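Flirkeo Shelf Capture Kit: Review After 414 Episodes

Reviewed by Mehwish Bhutto

The Flirkeo kit is sold to small teams that want to record shelf-picking demonstrations without writing their own capture software. It consists of a leader handle, a sync box, a mounting plate and a license for the recording program, Trinness. The arm and the gripper are not included. We used our own.

I ran the kit through July on a single task family: grasp a named package from a two-level shelf, lift it clear, and put it back in its column. The shelf was stocked with granola pouches on the upper board and small boxed products below. Pouches bend under load and boxes do not, so a policy trained on one tends to do badly on the other. I wanted both in the same set.

Setup took 40 minutes, most of it spent on the mounting plate. Two of the supplied bolts were too short for our base and I replaced them. Calibration is guided and clear. The handle has to be held still for each pose, and the program rejects the pose if it drifts.

Recording is the strong part. Trinness starts an episode on a squeeze of the handle and ends it on a second squeeze, so the operator does not have to reach for a keyboard. Joint states, gripper width and video share one clock. I compared the video against the gripper signal at the moment of closing and found no offset worth correcting. 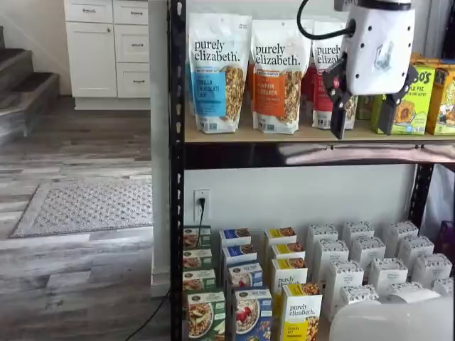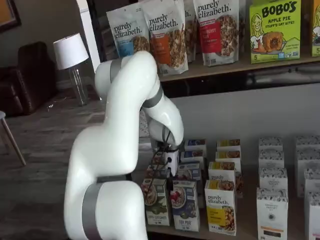
Granola pouches on the upper shelf, boxed products on the lower one.

Of the 414 episodes, I kept all but 134. The rejected ones fall mostly into two groups. In the first, the operator hesitated above a box for several seconds, and the pause would have been learned along with the grasp. In the second, the fingers touched the neighboring box on the way down. Tight columns make this common, and the kit offers no help with it. Contact is not flagged during recording. I found these episodes by watching them again, a slow job.

The review screen needs work. Playback runs at normal speed or double speed only. Labels are typed by hand, and a misspelled label creates a new class with no warning. I ended up with 5 spellings of "pumpkin cinnamon" before I wrote a script to merge them.

Export is plain and well documented. Files loaded into our training code on the first attempt. The older Ashour recorder, which we used before this, needed a conversion step and dropped the last few samples of each episode. Trinness does not.

The handle is comfortable for an hour. After that the trigger spring becomes tiring, and my grasps in late sessions were visibly less steady in the gripper trace. A lighter spring is listed as an accessory - it should be in the box.

Support is by email from the Drillasbridge office. My question about the bolts was answered the same afternoon. My question about contact flags was answered with a link to the request page.

Good: shared clock, hands-free episode control, clean export.
Bad: label entry, playback speeds, trigger spring, bolt lengths.

Recommended for teams with their own arm and a fixed task list. Teams that expect to relabel often should try the review screen before paying for the license.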